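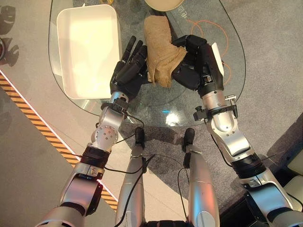 In praise of the line-dried towel

I want to make a case for the scratchy towel. I know how that sounds! Everyone I know wants the fluffy kind, the hotel kind, the kind you sink your whole face into, and for years I wanted them too. Then our dryer quit in July, and I strung a rope between the porch post and the pear tree, and I have been a changed woman ever since.

A towel that has hung outside all afternoon comes in stiff as a board. You can stand it up in the hallway for a second if you're quick. But rub it across your back after a shower and it wakes you up - every inch of you - and it drinks up water like nothing else in the house. The soft ones we used to have just pushed the water around. Part of that was the fabric softener, I'm sure, which leaves a coating on the loops. I quit buying it the same week and I don't miss it.

And the smell! I can't describe it and I've stopped trying. My neighbor Lucrezia Galli grew up with a line across the courtyard and she says she can tell from a pillowcase whether it dried in the morning or the evening. I believed her right away.

There are real objections, and I've heard them all at my own dinner table. It takes time. It rains. Pollen is miserable for some people, and if you have it bad, please keep your dryer and enjoy it. Plenty of apartments have nowhere to hang so much as a sock. Worst of all are the neighborhoods where a clothesline is against the rules, as if a row of clean sheets were something to be ashamed of. I would love to see those rules go. When we lived on the Sellton side of town we got a letter over one beach towel on a railing, and I'm still mad about it.

What I didn't expect was how much I'd like the work. Hanging a load takes me 7 minutes, and they are often the best 7 minutes of the day. I'm outside, my hands are busy, and the phone is in the kitchen. I've learned where the wind comes from. I've learned that shirts go upside down and that towels want a good hard snap before you pin them (it lifts the loops, so they dry a little softer, if you insist on soft). I've met more people over the back fence this summer than in 4 years of waving from the car.

We did get the dryer fixed, by the way. It runs in January, and during long wet spells, and when somebody needs a uniform by eight in the morning. The rest of the time it has a basket of clothespins sitting on top of it, and the pear tree is doing fine with its end of the rope.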